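Pritstead toy library to stay open after council vote

The toy library in Pritstead will keep its rooms on Thampi Street for another 4 years, after the council agreed on Wed 5 July to renew the lease at the present rent. The decision ends a long period of uncertainty for the families who borrow there.

The library has 431 member households and lends puzzles, building blocks, board games and outdoor toys. Members pay $40 for a year, and grandparents may join on the same card as the parents. A first proposal, made before winter, was to move the collection into a storage room behind the swimming pool, where there is no parking for prams and no heating.

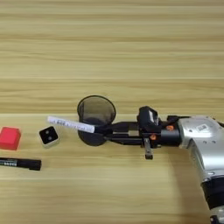

Many members wrote to the council against this plan. In their letters they explained that the present rooms are close to the Zuler Road bus stop, and that for parents without a car the other location would be very difficult to reach. The council received also a petition from two kindergartens, which borrow toys by the box every term.

Under the new lease the library must pay for its own cleaning, but the council will repair the roof over the entrance. The work is planned for September and the library will close for 13 days. Loans which are due in that time will be extended automatically, and no late fee will be charged.
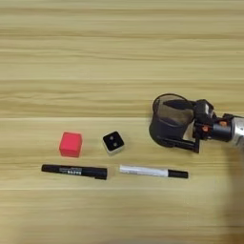
Opening hours do not change for the moment. A request for one evening session each week will be considered later in the year, when it is known if enough members are interested. The local hardware shop, Lusetti, has offered to supply new shelving at cost price, so that the heavier boxes can be kept at a lower height.

Donations of toys are welcome, if they are clean and complete. Soft toys and anything with a missing battery cover cannot be accepted.

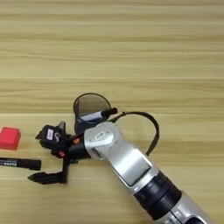 A light wooden tabletop with straight grain.

New members can register at the desk during opening hours. Proof of address is required.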